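Diary of the Residence Office, Stomlow House
2021-08-10

The office opened at 9 and the first business of the day was the laundry schedule, which has now been under review since March. Residents on the upper floors have asked again for evening use of the machines. The present arrangement closes the laundry room before supper, and those who work daytime hours are left with the weekend or with the coin laundry on Paiva Street. The request is reasonable. It was entered in the register as the third of its kind this summer.

A trial of evening hours will begin as soon as the notice has been printed. The room will remain open until 11, with the last load to be started one hour before closing. The dryers will be switched off at the wall after that time. Residents whose rooms adjoin the laundry were consulted by letter, and two replied. One had no objection. The other asked that the spin cycle be kept away from the late hours, a condition that the office cannot enforce and has said so in writing.

The Stunex contract was the second item. The firm maintains four of the washers and all of the dryers, and its last visit left the machine nearest the door out of service with a note taped to the lid. The note gives no date for the part. A telephone call was made before noon and another after lunch. The second was answered. The part is expected with the next delivery from Plorotus, and the office has asked for that to be confirmed by mail — the same assurance was given in the spring and came to nothing.

Lost property took up most of the afternoon. The shelf behind the desk had not been cleared for a long time and held mostly single socks, pillowcases, a child's raincoat and a quantity of towels marked with room numbers that are no longer in use. Anything with a legible name was set aside for collection. The remainder will be kept for 13 days and then given to the clothing bank. A sweater of good quality, claimed by two residents on the same morning, is locked in the desk drawer until one of them can describe the label.

The complaint from the second floor about damp was inspected. The wallpaper in the corner room has lifted near the window, and the resident agreed that wet clothes had been dried over the radiator through most of the winter. Indoor drying has been discouraged in the house rules for years, but the rules offer no alternative to those who do not wish to use the dryers or whose clothes will not stand them. The office considers this a fault in the rules. A draft paragraph was written allowing residents to dry small items on a rack in their own rooms, provided that a window is open and the rack stands clear of the wall. The wording will need another reading. The phrase "small items" is certain to be disputed.

The cost of racks was looked into. A sum of 100 dollars remains in the household line for the quarter, and it would be well to spend it before the accounts are closed. Folding models are cheaper and can be put away. Fixed models with a bar are better for shirts and dresses, although they take up floor space that the smaller rooms do not have. Wooden posts are preferred to metal ones after the rust marks reported last year. 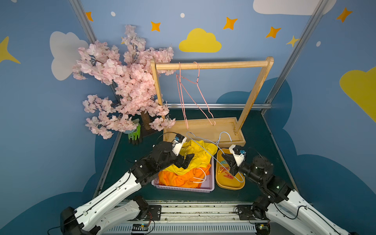
Should residents bring their own hangers? The office will ask them to do so, and will keep a few spare ones at the desk for short stays.

The draft paragraph was filed with the schedule so that both may be posted together. Wool and other heavy garments are still to be considered, as they hold water for a long time and ought to be laid flat. There is space for a flat screen in the linen room if the old ironing table is moved.

Rain began shortly before closing. The yard line was full, and residents were called down to bring in their sheets. One set of bedding was not claimed and has been hung in the linen room overnight. The key was returned to the board and the desk was locked. The carpet fitter is to be telephoned in the morning.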